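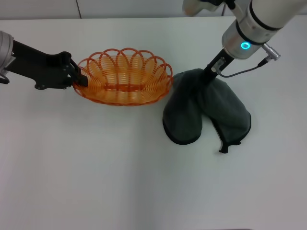 One arm on the basket, the other on the cloth. Open day at Benero, Nerkasville.

Wednesday, June 15, 2022

So I finally made it to the Benero open day! I'd been meaning to go since April, when the flyer showed up at work, and it's a long drive from Jaltville (579 miles on the odometer by the time I got home, ouch).

They let us in by groups, and I got lucky with the 11 o'clock one. More than 100 people had signed up, so the parking lot was a mess, but the coffee was free and pretty good.

The two-armed table was my favorite by far. I stood there for 4 whole rounds – my feet were killing me – and kept rooting for it like it was a ball game. I really want that orange basket, too, with the loopy rim. My grandma would have kept her rolls in one.

The guide said the Tautahi project has 600 of these little household jobs on its list. I asked if folding fitted sheets was one of them and got a big laugh, but no answer. I'm going again next year if they'll have me.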